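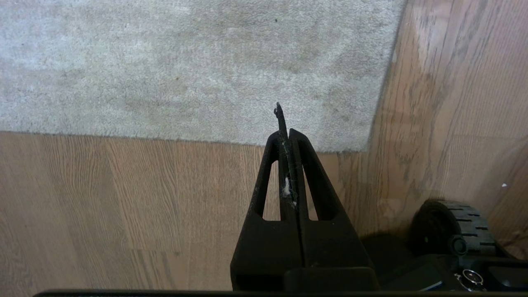

Week 4 – Condition reporting, works on paper and small paintings

Bring: pencil (no pens in the study room, same rule as always), notebook, ruler w/ metric. Gloves provided. Bags in the lockers.

Reading was the Zotow Collection loan packet, pp. for outgoing works only. If you skipped it, read the sample report at least.

What a condition report is for
Record of the object on one date. Goes with the loan file. Travels with the crate. When somebody at the borrowing museum opens the crate and sees a crack, they look at your report first. So write it for a stranger.

Not a place for opinions on quality. Not a place for attribution either – that goes in the catalog file.

Order to work in
Support, then ground, then paint or media, then surface coating, then frame. Back before front if the work is already face down. Don't flip twice.

Words to use
Crazing – fine network, surface only
Cupping – edges of paint lifted, center low
Foxing – small brown spots, paper
Cockling – paper waves, usually humidity
Stretcher bar mark – line in the paint following the bar behind it
Inpainting – retouch inside a loss. Overpaint goes past the loss. People mix these up every year, please dont.

"Damaged" and "fair" by themselves tell the reader nothing. Say where, how big, which direction. Measure from the lower left corner.

Case: Gauthier bequest
2,211 objects, mostly prints, came in one delivery in July. Old cards gave the title and maker and little else. Some 500 had no record of the back at all, and that's where the collector stamps were. Stamps matter for provenance, so all of those had to come out of their mats again. Slow, and extra handling for the paper.

Lesson: look at the back the first time.

Lighting
Normal light first. Then raking light from the left, then from the top. UV only with staff in the room. Note which light you used next to each remark – a dent seen only in raking light should say so.

Forms
Use the Prosix form, 2 pages. Page one text, page two the outline diagram. Number each remark and put the same number on the diagram. Jovgate forms are still in the drawer, old version, no box for the frame. Leave them.

Assignment
2 reports, one print and one framed painting from the study shelf. Sign and date each page. Handwriting has to be readable, I will hand it back otherwize.

Due Saturday, February 2, 2019, at the start of the gallery session. Paper copies, no email.

Next week: packing and crates, read the chapter on foam.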